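Minutes of the December meeting, Vendirholm Neighborhood Choir

We got going a few minutes after 6, once everyone had found a chair and the coffee had made its way down to the far end. Fraser Farquharson chaired and also kept these notes, so please forgive the wandering, and do send corrections if I've put words in your mouth.

**Last meeting's minutes.** Approved, with one change: the spring concert is at the Tennant Street chapel and not the library. My mistake, and apologies to those of you who had already told your cousins!

**Winter concert.** We had a lovely long talk about how it went. The altos were praised from all sides (and rightly so), and most of us felt the second half moved along better once the readings were trimmed. The one real complaint was the cold near the side door. Fraser will ask the chapel if we can hang a curtain there before spring.
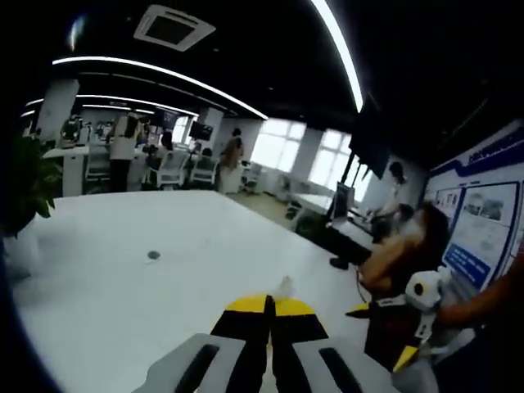

**Money.** Ticket sales and the bake table together brought in nearly $500, which is more than we had hoped for in such icy weather. After paying for the piano tuning, we agreed to put what's left toward new music folders. The old ones have served us well, but several are held together by tape and good wishes.

**Spring program.** This took up most of the evening, as it always does. We have nine songs on the list and time for perhaps six, so there was some friendly bargaining. The sea songs are in. The long Latin piece is out for now, though the basses asked that their sadness be written down, and so it is. We'll sing through the rest at the next two rehearsals and choose after that.
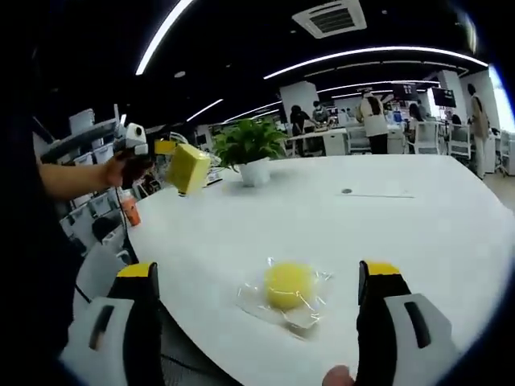

**Sheet music.** Skillar, the shop we've been ordering from, has moved across town and now closes at 4, which makes pickup hard for anyone with a job. Plolance will mail orders if we can wait a little longer, and the feeling was that we can. Please tell Fraser what you're missing before the next order goes in.

**Rides.** Two of our sopranos no longer drive after dark and would be grateful for a lift home. If you pass anywhere near the mill road, please add your name to the sheet by the piano.

**Other business.** A request for more tea and less coffee was heard with sympathy. Black folders, blue folders or green was put off until we've seen prices.

We closed at 9 with one verse of the carol, a bit ragged but very cheerful. Next meeting is after the first rehearsal of the new year, same room.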